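Zaria Building, Lower Level
Equipment Storage and Work Areas: Annual Safety Inspection
Date of inspection: 23 November 2020
Floor area inspected: 3,243 square feet
Previous report: on file with the Facilities Office

Ratings: S = satisfactory, N = needs correction, NA = not applicable

1. Exits and aisles

1.1 Exit doors unlocked from the inside and opening fully: S
1.2 Exit signs lit: N
Comment: The sign at the Ojeda Street door is dim on one side. Replace the lamp.
1.3 Main aisle clear to its marked width: N
Comment: Flattened cartons were stacked against the north wall past the yellow line. They were moved during the inspection. Staff are reminded that the aisle is not a holding area for recycling.

2. Fire protection

2.1 Extinguishers mounted, charged and tagged: S
2.2 Extinguisher type suited to the area: S
2.3 Sprinkler heads clear of stored goods: N
Comment: Top shelf of rack 4 is too close to the ceiling. Lower the load before the reinspection.
2.4 Fire door to the stairwell closes and latches without help: S

3. Shelving and floor loads

3.1 Racks anchored to wall or floor: S
3.2 Load limits posted: N
Comment: The Voton racks are rated at 3,000 pounds per bay. The placard is missing from bays 2 and 5.
3.3 Floor dry, level and free of trip hazards: S
Comment: The patch at the foot of the ramp is holding. The edge of the mat in Room 603 should be taped down again.

4. Electrical

4.1 Panels accessible and labeled: S
4.2 Extension cords not used as permanent wiring: N
Comment: One cord runs behind the Zikov dehumidifier. Facilities will price an added outlet. Until then the unit is to be plugged directly into the wall at the east column.
4.3 Cover plates in place: S

5. Air, lighting and housekeeping

5.1 Supply and return grilles unblocked: S
5.2 Lighting adequate at work surfaces: S
5.3 Waste containers emptied and lidded: S
5.4 Cleaning products stored in labeled containers: N
Comment: Two spray bottles in the janitor's closet had no labels. Both were removed from use.

6. Electronic parts and equipment

6.1 Parts kept off the floor: S
6.2 Wiring free of visible damage: S
Comment: Loose drives and memory should be kept in trays or fixtures and not stacked. 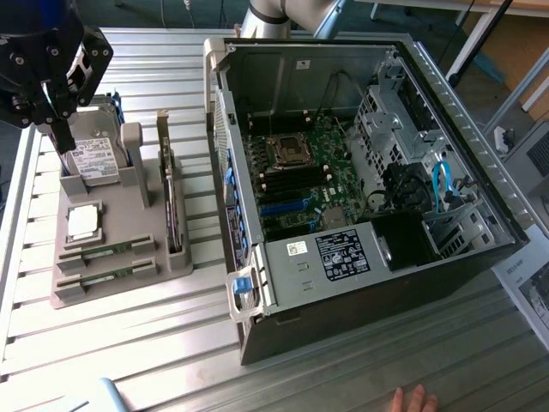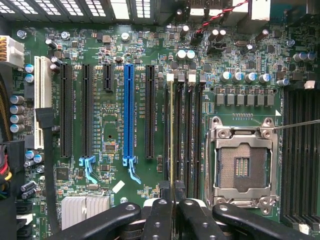

Item 6. First view: hard drive and other parts at the gray fixture. Second view: green motherboard with wiring along the left side.

Items rated N are to be corrected and reported to the Facilities Office before the end of November. Forms may be left at the front desk.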